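Two Arms in a Shared Shop: Frequently Asked Questions

Last updated 30 March 2018

The Havier build lives at the back of the Kerslake workshop, between the drill press and the sink that drips. These are the questions I get over the partition, with the answers I give when I've had coffee.

What is Havier?

Two robot arms, one work surface, and a computer under the bench that sounds like a hair dryer. It's meant to tidy things. So far it has mostly taught me to tidy things.

Did you build it from scratch?

No. The arms came secondhand. The wiring, the mounts, the walls and all of the swearing are mine. If you see a cable that makes no sense, I put it there, and I had a reason in July.

What did it cost?

$2,091, if you count only what I wrote down. I stopped writing things down when I bought the second set of motor drivers to replace the ones I'd powered backward.

Why two arms?

One arm can pick up a container. It takes two to open one, or to hold a bin still while you dig through it. The price of that is that two arms can also hit each other, and they're keen to.

Why is it walled in?

Partly so nothing rolls onto the floor, and partly because the person at the next bench asked nicely, then less nicely. Plain walls also cut down on the background clutter the software has to ignore.
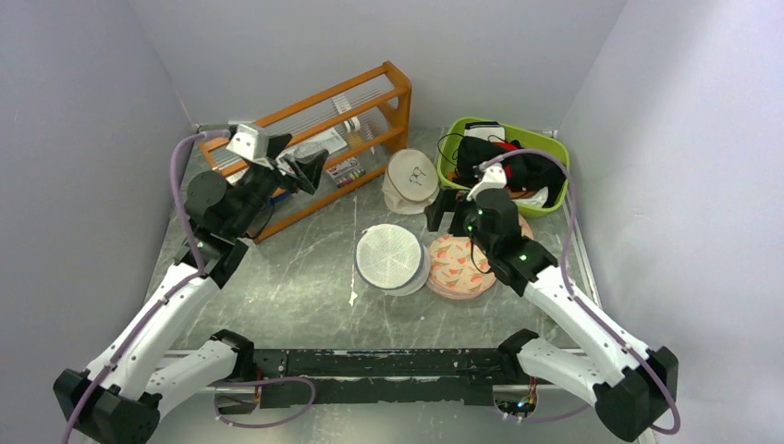 The surface inside is a marbled sheet I got cheap. I liked the veins. The vision code liked them too, and spent a week trying to grasp one. A plain sheet would have been smarter, but I'd already cut this one to size.

What's with the purple sleeves?

They keep the arm cables together and away from the joints. Leave more slack than looks reasonable. My first attempt was neat and tight, and the wrist unplugged itself on the first full turn.

What software does it run?

Zoltel for motion, and a pile of my own scripts called Grakia for everything else. Zoltel is well organized. Grakia has a file named final_final_6.

How reliable is it?

I ran 200 pick attempts on rigid lidded containers and was pleased with myself. Then I tried fabric. Cloth folds, sags and hides its own edges, and my success rate isn't something I'll be posting on the shop door.

How fast is it?

Slower than you. Slower than you with a broken wrist. I cap the speed at 300 millimeters per second and it rarely gets there.

Are you going to cover the exposed electronics?

Yes. I've been saying so for a while. Until then, please don't put your drink on the front beam.

Can I try it?

Ask first, tie back long hair, and find the stop button before you find anything else. It's the big one on the outside of the left wall.

Can it do my laundry?

No.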